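Search the archive Search
Home Lists Threads Authors Help
2 min read

Re: pouring dry mix between cups, crumb loss

Annelore Kröger wrote:
> We decant the Vosa mix from a clear cup into a tapered tumbler and keep
> finding pieces outside it. Is the tumbler too narrow, or is the pour too
> high? Also, does anyone weigh the crumbs, or only what lands in the cup?

Annelore,

The mouth of the tumbler matters less than the angle at which the clear cup is held when the first pieces move. A chunky mix does not run like rice. It sits against the lower wall, holds, and then goes over the rim in a clump. The outer pieces of the clump miss.

Our setup is a red cup standing upright on the dark gray table, with the clear container held on its side. The slatted surface is right behind it, and pieces that end up there are easy to leave out of the tally.
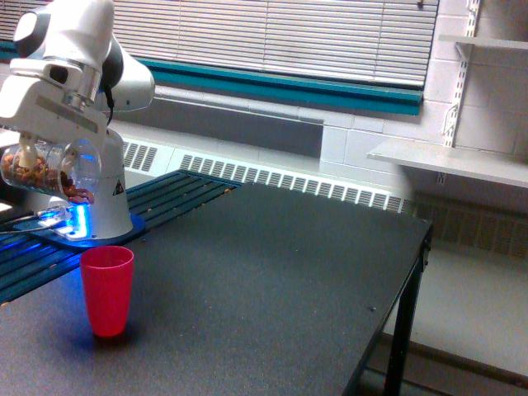
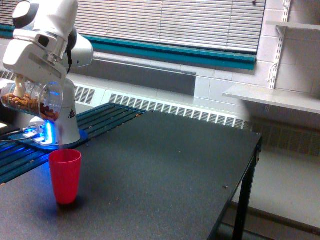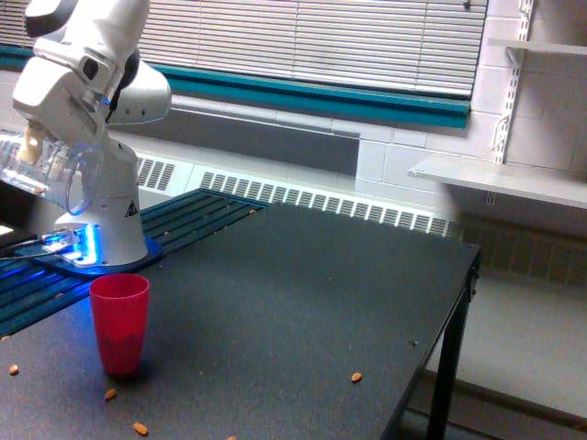
Trirnusstead, Jul 30, 2026

Look at the slats in the third picture. There are three small brown specks on them, and one is near the far end. If you only sweep the tabletop you will under-report. The second picture has pieces at the rim of the clear cup with the red one directly beneath, and there are crumbs on the table as well.

On weighing: yes, weigh both. I tare the red cup, pour, weigh it, then brush the table and the slats into a separate dish and weigh that. My last lot was 1,832 g, split into portions of 61 g with the remainder set aside. The scale reads to 2 decimal places, and for this job the second one is noise.

Some practical points:

- Lower the rim before you change the tumbler. Height is the cheaper thing to fix.
- Tip slowly until the first piece moves, then hold the angle.
- Sieve out the dust first – it sticks to clear plastic and throws off the empty weight.
- Use a soft brush between slats. A cloth pushes fragments into the gaps.

The Oláh method sheet gives a loss figure for an 800 g batch, but it assumes a smooth tray under the cup. Do not compare slatted results against it. I can send you my Nondomura log sheet, which has a separate column for sweepings.

Gwenllian Owen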